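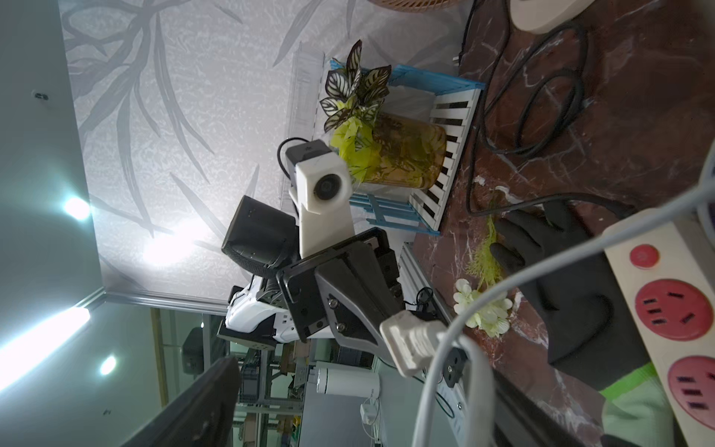 Pre-purchase inspection, second gripper arm
Site: Plelletville workshop
Checked by: Marisol Cuevas
Budget line: 3131

Finger bracket bolts tight — OK. Spares are not in the Stelard quote. Add them.

Cable clear of gripper travel — FAIL. It loops where it likes. Clips, 47 pounds, approved without a fight, which worried me.

Sockets for a second arm — QUERY. Ignacio Arancibia says the power strip will cope. Ignacio has said this before, in Pelledthorpe. Get an electrician's price.

Gloves for operators — OK. Reorder in February.

Tabletop rated for second base — NOT KNOWN. Marble is heavy and handsome and came with no paperwork.

Plants moved before trials — QUERY. Staff object. Allow 90 for a shelf.

Delivery — Mateos want 127 to bring it up the stairs. Pay them.

Hold the order until the cable and socket items are signed off.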